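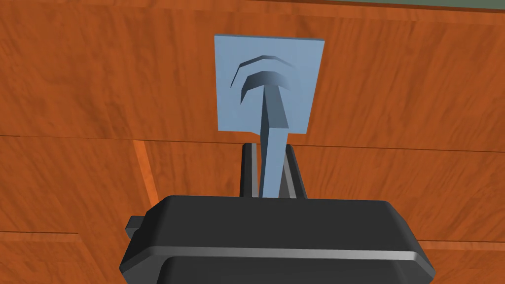

Light blue hook and plate on wood.

16 July 2020
By Edvin Engström

When we moved to the house in Hadham, all the inside doors were wood with an old oil finish, and all of them looked tired. The color was dull near the handles, there were gray marks at the height where hands push, and the bottom rail of the bathroom door had a white line from water. I asked two workshops for a price. Dalgleish wanted $1,692 for the five doors, and this included taking them away and bringing them back. The other one, in Lukport, wanted $335 for each door and I should carry them myself. I decided to do the work at home, and in April I did the first one. Now all five are ready, and I want to write down the method while I still remember my mistakes.

This guide is for solid wood or thick veneer with an oil or wax finish. If your door has a hard varnish, most of the cleaning part is still useful to you, but the oil will not go in and will stay on top as a sticky film. If the door is painted, you need a different guide.

Find out which finish you have

Put one drop of water on a part of the door that is lying flat, or on the top edge if the door is still hanging. Wait ten minutes. With oil that has worn out, the water goes into the wood and makes a dark spot, and the spot goes away when it dries. With varnish, the drop sits there like on glass. With wax, it sits at first and afterwards leaves a pale mark.

A second test is to rub a hidden place with a white cloth and a little mineral spirits. If the cloth turns yellow or brown and feels greasy, you have wax. All the wax must come off before any new oil goes on. I did not understand this with my first door and I had to clean the whole thing twice.

One warning about old houses. If there is any paint under or over the finish and you don't know its age, buy a lead test before you sand anything.

What you need

Mild soap without added color or perfume
Two buckets and several cotton cloths
Mineral spirits, if you found wax
Sandpaper, 100 grit, 150 grit and 220 grit
A cork block for the sandpaper
A soft brush and a vacuum cleaner
Hardening oil for interior wood (I used Ostwood, the clear one)
A small flat brush for the grooves
Painter's tape
Gloves, and a mask for dust
A metal can with a tight lid, for the used cloths

Don't buy steel wool for this work. Small pieces stay in the pores, and in oak they make black dots some weeks later. My neighbor Ruairi Forsyth has these dots in his kitchen door, and he allowed me to mention it.

Take the door down, or don't

It is easier to work on a door that lies on two trestles. The oil does not run, and you can reach the bottom edge, where usually no person has put any finish since the door was made. To take it down, open it halfway, put a wedge or some folded cardboard below the outer corner, and remove the lowest hinge pin first and the top one last. Ask somebody to hold the door during the last pin. Mine were heavier than I expected.

If you have to leave the door on its hinges, this is also possible. Open it so far that you can walk to both sides, and fix it with a wedge on each side so it does not swing against you while you sand. Put tape on the hinges and cover the floor below.
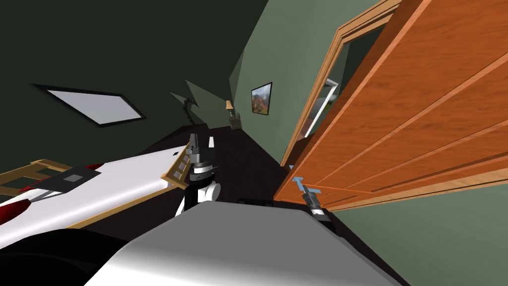
Take off the handle and the plates behind it, also when it seems like extra work. Under the handle plate you will find the original color of the wood, and this is very useful, because it shows you how the door should look after cleaning. Put the screws in a small bag and write on the bag which door they belong to. Old screws have small differences, and the wrong one will turn without biting.

Hooks should also come off. If a hook is glued and not screwed, warm the plate with a hair dryer for two minutes and push a piece of dental floss behind it, sawing from side to side. What remains of the glue can be rolled away with the thumb. Do not pull the hook straight out toward yourself, for it can take some of the wood fibers with it.

Cleaning

Mix the soap with warm water in the first bucket and have clean water in the second. The cloth should be damp and never dripping. Start at the bottom of the door and go up. I know this feels wrong, but dirty water which runs down over a dry part makes stripes that are hard to remove, and when the lower part is already damp it does not happen.

Wash one area, wipe it with clean water, dry it with a dry cloth, and go to the next. Change the water when you can't see the bottom of the bucket. Around the handle you may need to repeat three or four times. For the corners of the panels I use an old toothbrush.

If you found wax, clean with mineral spirits after the soap, when the door is dry. Keep the window open. Turn the cloth often, otherwise you only move the wax to another place.

Now let the door dry until the next day. I once tried to go on the same evening, and the sandpaper was full of gray paste after five strokes.

Sanding

You don't need to sand down to new wood. The purpose is to open the surface a little so the oil can go in. For most of the door, begin with 150 grit. The 100 grit is only for damaged places, such as water marks and the gray area where the hands have been. After that take the whole door with 220.

Always sand in the direction of the grain. On a panel door this direction changes from part to part. The upright pieces at the sides usually have the grain going up and down, and the rails between them have it going across. Where they meet there is a line, and it is very easy to run over this line with the block and leave scratches across the neighbor piece. I put tape along the joint, sand up to it, move the tape to the other side and do the other piece. It takes an extra half hour for one door.

Don't use the cork block inside the grooves. Fold a small piece of 220 paper two times and pull it along the groove with one finger, without pressing. If you press, the edges become round, and the door loses its sharp shadow lines.

When you are finished, vacuum with the soft brush, then wipe with a cloth that is a tiny bit damp. Shine a lamp from the side, close to the surface. Scratches that you can't see in normal light will be clear, and it is better to meet them now than after the oil.

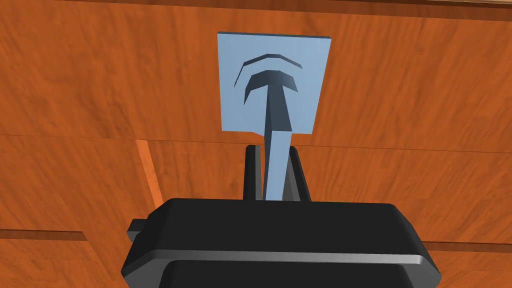

Before you open the can of oil, decide how much difference in color you can accept. Oil makes every difference stronger: what was dark becomes darker, and the light places get a yellow warmth. Many people see this after the first coat and believe that they made spots. Look at the wood in the picture, with its darker reddish-brown streaks going mostly sideways and lighter amber patches in some places. This is the character of the wood and you should not try to sand it away. A spot from bad work looks different, it has a round or cloudy border and does not follow the grain. If you are in doubt, wipe the place with mineral spirits and look at it while it is still shining, and you will see nearly the same color as the oil will give you.

Oiling

The room should have a normal temperature, and there should be no direct sun on the door. Stir the oil well from the bottom of the can. Don't shake it.

Begin with the grooves and seams, using the small flat brush with very little oil. Then do the flat panels with a cloth, and last the frame pieces around them. Rub the oil in with long movements along the grain. After fifteen minutes look at the surface. Where it is already dull, give a bit more. After another fifteen minutes wipe away everything that has not gone in, with clean dry cloths, until a dry hand can slide over the door without sticking.

Check the grooves again one hour later. Oil creeps out of the seams when you have stopped looking, and when it hardens there it makes a small shiny line that must be scraped away. I had this on two doors.

The second coat goes on the next day and needs much less oil, maybe a third of the first. Between the coats you can go over it very lightly with worn 220 paper. For the bathroom door I gave a third coat on the bottom edge only.

The cloths

Please read this part also if you are in a hurry. Cloths with hardening oil can heat up by themselves and start to burn, even hours later. Don't put them in the trash in a ball. Put them in the metal can, fill it with water, close the lid and keep it outside. Ask your local waste station how they want to receive it.

Putting it back

Wait two days before you hang the door, and a week before you mount hooks or anything with glue on the back. The manual for your oil may say another time, and then you follow the manual. With screwed hooks, make a small starting hole first and rub the screw on a candle. Place them on a solid rail and not on the thin middle of a panel.

For the first month clean only with a dry cloth. Later you can use the same mild soap, and once a year a little oil near the handle, rubbed in and wiped off the same evening.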